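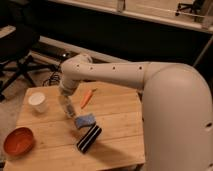 About Us

Hi, and thanks for stopping by! I'm Razia Hayat, and I run Mavance, a small robotics workshop on the second floor of the old Corby building. We teach robot arms to do the small stuff - picking up a sponge, moving a cup, putting a toy carrot in a bowl - and we teach people to do the teaching. If that sounds like play, well, some days it really is.

How we got going

I used to fix packing machines for a living, and I spent a lot of evenings wondering why a machine that could close 900 boxes an hour was no help at all with a kitchen table. So I rented a room, bought one secondhand arm and started messing around after work. My first student was my neighbor's daughter, who wanted to see it pick up a grape (we went through a whole bunch, and then we ate the rest). A year later I had three arms, two coworkers and a much bigger electric bill.

Our open day

The thing most people know us for is the open day. We held the first one on 2018-06-23, and I had put out chairs for maybe a dozen folks. The sign-in sheet ended up with 59 names on it! We ran out of lemonade before lunch and somebody's grandpa stayed until we turned the lights off, asking very good questions about elbow joints.

We've kept the format pretty much the same. You come in, you get a short hello from me, and then we go straight to the table. I'll run a pick or two first, talking through what the arm is doing, and after that it's your turn. You choose the next object and where it should go. Soft things are great for a first try. Round things will test your patience, and mine too.

Kids are welcome as long as a grown-up comes along. Please keep hands and sleeves off the table while an arm is moving, and tie back long hair.

School and company visits

We also do private visits for schools and local firms. The team from Hutsuliak came by last October to see if an arm could sort their returned parts, and we had such a good afternoon that they're coming back with a box of the really awkward ones. For schools we use Surnska, our own lesson pack, which has short tasks for ages nine and up and doesn't need any coding to begin with.

A group visit is $224 for a half day or $382 for a full day, with all materials included. Open days are free.

Come see us

Take the stairs by the bike rack, go up to the second floor and knock loudly - the fans can be noisy. If you'd like to bring a group, write to us through the contact page and tell me how many people are coming and how old they are. And if you have an odd little object you'd love to see a robot try to pick up, put it in your bag!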